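Mosquitoes in the bedroom, what do you all use?

Ulla Vainio
24th January
We're staying at a lake cottage in June and last time I came home with bites all over my ankles. The bedroom has one outlet and no window screens. I've never bothered with repellents before -- do any of them let you sleep with the window open?

Jouko Saarinen
Get a net! Mine is a Girnell, I paid 69 for it and it's been up three summers (washed it once, came out fine). Hang it from a hook over the bed and tuck it under the mattress all the way round.

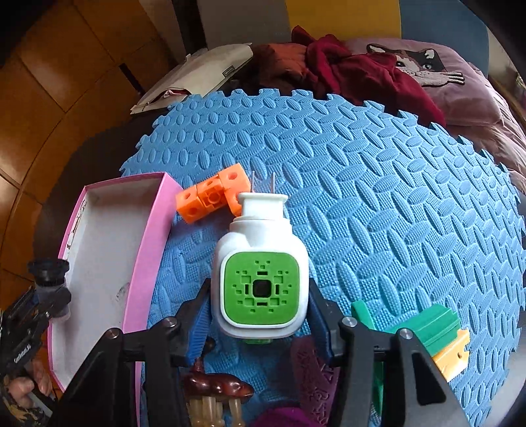
If the ceiling is too low for that, buy mesh by the roll and tape it over the window before dusk. Ugly, but you still get the breeze.

Kalevi Nurmi
Fan on high, pointed at your feet. I can't stand nets, I get tangled up every time.

Otakar Charvát
Seconding the fan. And empty any buckets by the door, they breed in those.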